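Zendholm District Football League
League Office – Announcements and Discussion List
Mar 12, 2018

Subject: Re: Registration window, dual registration and the Nomeck transfer form

To all club secretaries and registered list members:

The League Office has received the message reproduced in part below, together with several private inquiries on the same points. As the questions concern all member clubs, the Office is replying to the full list. Clubs are asked to read this message in full before submitting any further registration papers for the spring half of the season.

The Brekum club secretary wrote:

> We would be grateful for a ruling on three matters before the window
> closes. First, we have a midfielder who played for our second team
> until the winter break and has since been training with Aebischer.
> He has not signed anything with them as far as we know, but his name
> appeared on their team sheet for a friendly. Is he still our player?
>
> Second, the transfer form issued with the new Nomeck system asks for
> the date of the player's last competitive match. Our older records
> only show the date of the last match for which he was named in the
> squad, whether he got on the field or not. Which date do you want?
>
> Third, we were charged a late fee on a form that we mailed in good
> time. The envelope was postmarked before the deadline. Our members
> feel strongly that the fee should be refunded, and we would like the
> reply to be made on the list so that other clubs know where they
> stand.

The Office thanks the Brekum club for setting out its questions clearly. They are answered in turn.

1. Status of a player who has trained or played a friendly with another club

Under Rule 23 of the League Regulations, a player remains registered with the club that last submitted a valid form on his or her behalf until one of the following takes place: the registration expires at the end of the season, the club releases the player in writing, or a transfer form signed by both clubs and the player is accepted by the Office. Training sessions and friendly matches have no effect on registration. The player described in the message is therefore still registered with Brekum and may not appear for Aebischer in any league or cup match.

Clubs should note, however, that a player who is registered elsewhere may take part in a friendly only with the written consent of his or her own club. The Office does not propose to take action in the present case, as both clubs have confirmed that consent was given by telephone. In future, an e-mail sent before kickoff will be accepted as written consent. A telephone call will not. 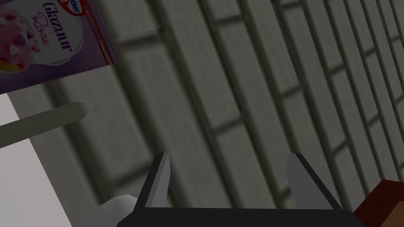
The same rule applies to goalkeepers borrowed at short notice. The emergency goalkeeper provision, under which a club may field a goalkeeper from another member club when all of its own are injured or suspended, covers competitive matches only and requires the approval of the Office on each occasion. Approval for one match does not carry over to the next, even where the injury is the same.

2. The date requested on the transfer form

The Nomeck form asks for the last competitive match in which the player took the field. Being named among the substitutes is not sufficient. The Office recognizes that clubs have kept their records in different ways and that match cards from before the change of system do not always show whether a substitution was made, particularly where the referee recorded only the goals and cautions.

Where a club cannot establish the correct date, it should enter the date of the last squad listing and write "squad date" in the remarks box. The Office will compare the entry with its own match cards. The archive at Zendholm holds 496 cards from the present season and the one before it, and these have now been sorted by home club. Clubs that wish to consult them may do so by appointment. Original cards may not be removed from the building, but copies can be made at the front desk at no charge.

An incorrect date entered in good faith will not invalidate a registration. An incorrect date that has the effect of shortening a suspension will be referred to the disciplinary panel – this has happened on two occasions since the form was introduced, and in both cases the club lost the points from the match concerned.

3. Late fees and the date of receipt

The Regulations refer to the date on which a form is received by the Office, and the postmark has never been taken into account. This is stated on the reverse side of the paper form and in the annual circular. The fee charged to Brekum was therefore correct under the Regulations as they stand.

The Office has nevertheless looked into the circumstances. The form reached the building on the final day of the period and was placed with the general mail, which was not opened until the following morning. It should have been stamped on arrival. For that reason the fee will be credited to the club's account. The credit is made on account of the handling of this particular envelope and does not alter the rule for forms that arrive after the deadline.

Clubs that rely on the mail are reminded that forms may also be delivered by hand during office hours or sent as a scanned attachment. A scan must show all signatures legibly. Photographs of forms taken at an angle, or with the lower part missing, have caused a good deal of extra correspondence this winter and will be returned from now on.

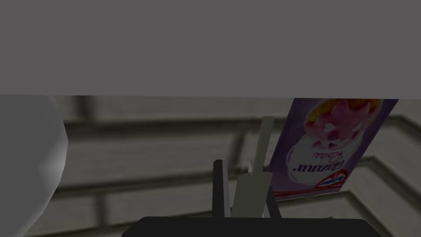 4. Youth players moving up to senior squads

Although the point was not raised in the message from Brekum, three other clubs have asked whether a youth player who is called up to a senior squad must be registered a second time. No second registration is required, provided that the player remains with the same club and that the parental consent form on file covers senior matches. Many of the older consent forms do not. Clubs should check the wording before the player is named on a team sheet, as the match official has no means of doing so at the field.

A youth player may take part in no more than 10 senior matches in a season without giving up eligibility for the youth competition. Appearances as a substitute count in full, however short. Cup matches count. Friendly matches do not.

5. Remaining dates and match arrangements

The registration window closes on the last day of March at noon. No player registered after that time will be eligible for the remaining league fixtures or for the final rounds of the Zendholm Cup. Clubs with fewer than two registered goalkeepers are strongly advised to address the matter now.

The postponed match between Aebischer and Brekum has been rescheduled on the Aebischer ground, and both clubs have been notified of the kickoff time separately. Only players who were eligible on the original date may take part. This includes players who have since served a suspension but excludes those who have joined either club in the meantime.

Both clubs have also asked whether the artificial field may be used if the grass is again unfit. It may, on the understanding that the visiting club is informed by noon on the day before the match so that its players can bring suitable shoes. The referee's decision on the state of the field is final in either case.

Replies concerning individual players should be sent to the Office directly and not to the list. Replies on the general interpretation of the rules may be posted here, and the Office will answer them together in the next circular. Members are asked to remove long quotations from earlier messages before posting.

League Office
Zendholm District Football League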